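Pluvelby Allotment and Garden Society
Minutes of the November meeting, held in the back room of the Gara Tearooms, 7.30 pm
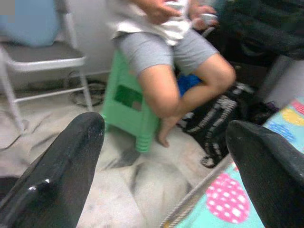 Present: Catriona Tennant (chair), Wakana Hosoda (minutes), Eduardo Tavares, Abílio Barreto and nine other plot holders.
Apologies: Lourenço Coelho.

1. Minutes of the last meeting
Agreed, with one correction. Under item 4 the plot with the broken gate is 17B and not 17A. Signed by the chair.

2. Matters arising
The gate on 17B has been rehung. The latch still sticks and Abílio will plane the post when he is next up there. No reply yet from the parish about the hedge on the Georgiev Lane side. Catriona to write again.

3. Water
Eduardo reported on the supply. The bill for the summer quarter came to £348, which is higher than last year. He thinks most of the difference is the leak by the middle tap, now mended with a new joint. The meter was read before and after a night with everything shut off and did not move.
The mains will be turned off for the winter after the working party. Members who want water after that should fill their butts beforehand.
There was a long discussion about a second storage tank. Eduardo has a price from Kovum for a 1000 litre tank with a stand and tap, delivery extra. Two members felt it should go at the top of the site so that it feeds the lower plots without a pump. Others said the ground there is too soft. Agreed that Eduardo and Abílio will dig a test hole near the compost bays and report back. No money to be spent until then.

4. Vacant plots and waiting list
There are 3 plots vacant. Two are badly overgrown with bramble and couch grass. Catriona proposed offering these as half plots with the first year's rent waived. Carried, one against.
Wakana will go through the waiting list and ring people in order. Anyone who does not answer after two calls goes to the bottom.

5. Seed order
Order forms went round. Onion sets and first early potatoes to be ordered together as before. Forms back to Lourenço with payment, cash or cheque.

6. Bonfires
A neighbour has complained of smoke during the afternoon. Members are reminded that fires are allowed only after dusk and only with dry material. No plastic, no carpet.

7. Working party
Sunday, from 10 am. Jobs are clearing the ditch, cutting back the path by the shed and lagging the taps. Bring loppers and gloves.

8. Any other business
The shed key is missing from its hook. Whoever has it, please put it back.
Abílio has spare raspberry canes, free to anyone who will dig them up.

Meeting closed at 9.05 pm. Next meeting in January, same place.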